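Stitches in or glue? (dog edition)

mudpuppy_jo
So our old beagle mix needs a lump off her shoulder and the vet in Wollomholm gave us a choice, regular stitches or skin glue. Glue is cheaper by 54 bucks. She's a licker and I have 2 kids who can't leave her alone. What did you all do?

tallgrass7
Stitches, every time! We did glue on our lab and he had it open by Friday. Back we went, and they charged us almost 200 to close it up again. My sister in Vesarstead swears by glue but her dog sleeps all day.

fernhollow
Gonna disagree. Glue is fine on a small cut if you keep the cone on. The cone is the whole thing, people take it off because the dog looks sad. Ours wore hers for ten days and bumped into every door in the house and healed great.

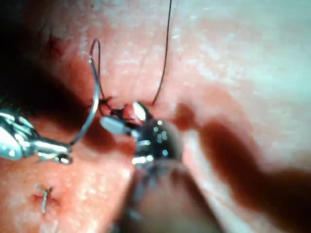

Curved needle and suture thread

mudpuppy_jo
Ok I hate needles so that makes me a little queasy lol. Do they have to come back out or do they dissolve?

tallgrass7
Depends what they use, ask. Ours had to come out, quick visit, no charge.

bricklayer_dad
Skip the cone, get a baby onesie or an old T-shirt and knot it at the waist. Worked on our terrier.

fernhollow
A T-shirt on a licker? She'll chew right through it. Cone.

bricklayer_dad
Mine didn't. Depends on the dog I guess.

mudpuppy_jo
Going with stitches and I'll buy the cone AND try the shirt. She goes in at 7 in the morning, will post after.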